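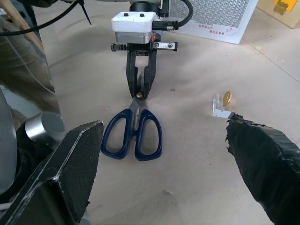 Tabletop, with cable.

Okay, so a few of you asked why I went quiet on silver this month. Short version: I sold. Long version is a thread, get a coffee.

Tagged: Precious Metals, Small Investor Diary

I bought my first silver in September, 300 ounces, mostly one-ounce rounds plus a couple of bigger bars from a dealer called Illow. I'd been reading way too many forums (you know the ones) and I was sure the price was about to take off.

The price did not take off! It went up a little, I felt like a genius for a week, then it slid back and just sat there. I checked it every morning before I even brushed my teeth.

What I hadn't thought through was the spread. I knew the word. I'd even explained it to my brother-in-law. But there's the number on the screen, and then there's what you pay, and then there's what somebody will hand you when you walk in with a heavy box.

When I bought, I paid over spot on every single round. Fine, everybody does. When I called Illow to ask what they'd give me for the same rounds, they quoted me under spot. So the metal could have gone up a fair bit and I'd still have been behind.

Joanne Sugden (some of you know her from the old coin board) told me to call more than one place before I did anything. Good advice, and I nearly didn't take it because I hate phone calls.

So I called Bremov, and then a little shop run by a guy named Emrys Gethin. Bremov wanted me to mail everything in and wait for an "assessment." Nope. Emrys quoted me right there on the phone and said he'd hold the price until closing if I came in that day.

I went in that day. Silver is heavier than you think when you're carrying it across a parking lot in a canvas grocery bag. I had to stop and switch arms, trying to look like I was carrying soup.

He weighed everything in front of me, turned the scale so I could read it, and wrote every line down. A few rounds had spots on them from where I'd kept them in the wrong kind of plastic. He took a bit off for those. My fault, I used whatever sleeves I had in the drawer.

Total damage once I'd done the math at home: I lost $500 on the whole adventure. That's counting the shipping on the first order and the little safe I bought, which I'm now keeping passports in.

Could've been worse. Ryan asked if I was upset and I said less than I expected. I think I was more tired of watching it than anything.

Somebody's going to ask, so yes, I kept 2 of the bars. They're the ones I like looking at. That isn't a strategy, please don't copy it.

And no, I'm not saying silver is bad or that it's going down from here. I have no idea where it's going. If I did I wouldn't have bought when I bought. Magdalini Gkikas has held hers for years, never looks at the price, and sleeps great. I look at the price. That's the whole difference between us.

Stuff I'd do if I ever go back in: ask for the buy price and the sell price in the same phone call, and write both down. Skip the pretty ones with the animals on them. I paid extra for the owls and got nothing extra for the owls.

Also I'd buy in smaller bites. I put it all in over one weekend because I thought I was going to miss the boat. There was no boat!

Oh, and keep your receipts. Emrys didn't ask for mine but my tax person sure did, and I spent an evening digging through my email for one confirmation that had gone to spam.

A couple of replies are asking about the funds that track the metal instead. I've never owned one so I'm not going to pretend. Ingvild Kristiansen posts about those a lot and she's patient with beginner questions, go bug her.

For whoever asked about Emrys's hours: he's closed for lunch, and it's a long lunch. Call first.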